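The Imthorpe Breakfast

"It thinks the ketchup is a baby," said Xiomara.

Junhao didn't look up from the laptop. "It doesn't think. It's going slowly because I told it to."

But it was lovely how slowly it went! Forty minutes until the school final, the whole club squashed round the white table, and the arm they had named Fallance held the red bottle over the metal tray as if someone were asleep in the next room. Peiyu had her hand over her mouth. Fraser was whispering "go on, go on, go on", the way his dad did at the racing. 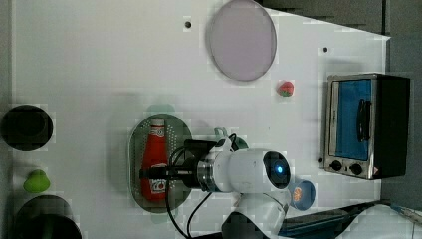 "Again," said Mr Fan, when Junhao stopped the run.

"Again?" said Fraser.

"You want to beat Nassar Academy? They've done theirs 886 times. They put it on a poster."

So they went again. The club had been at this since the spring, and by July Xiomara could hear the joints in her sleep – a soft little whirr, then a pause, then another whirr. She loved the pause best. That was Fallance making up its mind, whatever Junhao said.

"Can I set the fruit out this time?" asked Peiyu.

"Make it hard," said Mr Fan. "The judges will."

Peiyu made it hard. She had a wicked streak when it came to fruit.

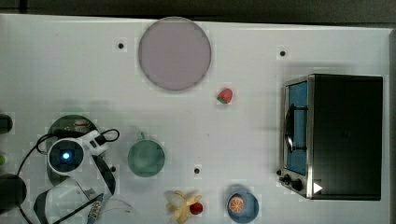 Imthorpe School Magazine – Summer Issue – page 67

"You've put the orange right at the edge," said Junhao.

"He said hard!"

"And the banana's got legs."

"Bananas do, once you peel them." She wiped her fingers on her skirt and stepped back, terribly pleased with herself. "Breakfast is served."

Fraser laughed so much he had to hold on to Xiomara's sleeve. Even Mr Fan turned away for a moment and studied the wall.

"Whose go is it on the button?" he asked.

It was Xiomara's. She squeezed past the others, sat down in the warm chair and read Junhao's settings twice, top to bottom, moving her lips.

"Ready, Fallance?" she said.

"It can't hear you," said Junhao – but he said it quite kindly, and he waited a second before he nodded, in case it could.

She pressed the button.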